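Two-arm robots learn from fewer demonstrations at Tirnis

10th December

Researchers at the Tirnis laboratory in Clarkberg have presented a training method that lets a pair of robot arms learn a table task from 90 human demonstrations. The method is called Cladum. It was developed by a team of 4 under Hala Abdelaziz.

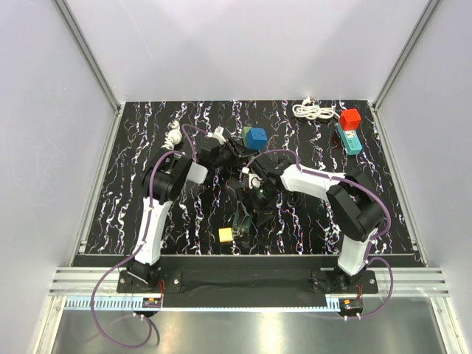
In earlier work, both arms were trained together as one machine. Cladum first trains each arm alone and then adds a short stage in which the two learn to wait for each other – a step the team calls "giving way". The arms are tested among small objects such as cubes and cables, on a table with a strongly patterned surface.

The team ran 2,031 trials. According to Abdelaziz, collisions between the grippers were the main problem at the start, and they became rare after the second stage. Thin cables are still difficult.
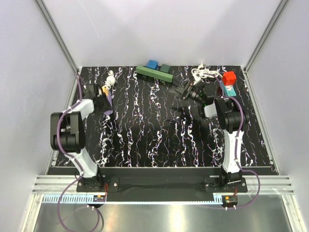

Two robot arms in the work cell at Tirnis.

The project is paid for by the Helmy fund. The code will be released in February.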